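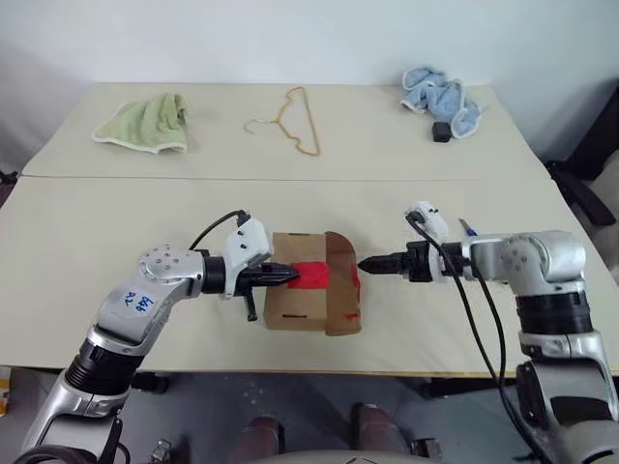

Forums > Packing & Shipping > Materials > Small cartons

Reading time: 3 min

Red tape on small cube cartons: one strip or two?

dhennessy_pack
We ship small parts in brown cube cartons, single wall. Current practice is one strip of red tape over the top seam, carried down the side. Packed weight is 800 g at most. Clevbridge, who take most of our volume, want two strips starting in November. I would like to know whether the second strip adds anything at this weight. Tape is vinyl, from Economou.
Donal Hennessy

foldline
At 800 g, one strip is enough if it runs well past the edge on both sides. Most of the failures I see are short tails. What length are you leaving?

dhennessy_pack
3 cm per side. The dispenser is set to that.

kraft_and_void
Too short for recycled board. Surface fibers lift before the adhesive lets go, and a second strip only gives you two places for that to happen. Go to 5 cm and retest before you buy more tape.

foldline
Disagree on the second strip. A cross strip holds the flap corners down, which a longer tail won't do. On a cube the flaps are short and they spring.

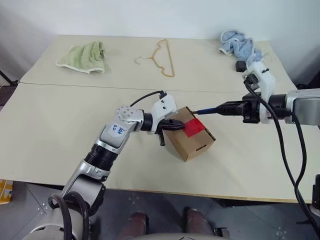
The other thing to check is any slot or hand cutout low on a face. Tape on the top edge does nothing for a weak lower panel. If the box gets picked up by its sides with a slot in the front, the panel flexes there first. Squeeze an empty one and watch the bottom corners.

S. Fonseca
We ran drop tests on a similar carton from Vulley. 29 boxes, single strip, 5 cm tails, one corner drop each. Two opened, both at the bottom, where the factory glue line was thin. None opened at the tape. I would look at the glue before changing the tape spec.
Simão

kraft_and_void
What was inside? An empty or half-full box behaves differently from a full one.

S. Fonseca
Steel fittings, bagged, with paper fill to the top flaps. I didn't test with void space.

dhennessy_pack
Ours have some void space. The bag takes up most of the carton but there is no paper on top. I can add paper to a batch.

slowcarton
Has anyone tried water-activated tape at this size? We moved to Siveneo paper tape and stopped having the lifting problem, though our cartons are larger.

foldline
Works, but you lose the red. If the color marks a product line or a priority lane, you need a label to replace it.

dhennessy_pack
Red is our inspected mark, so it stays. I taped 11 cartons with 5 cm tails and paper fill this morning. They go on the shelf until Monday, then I check for lift and drop them. Same number with the cross strip for comparison.

kraft_and_void
Keep them out of the sun and write the tail length on each one. I still expect no difference between the two sets.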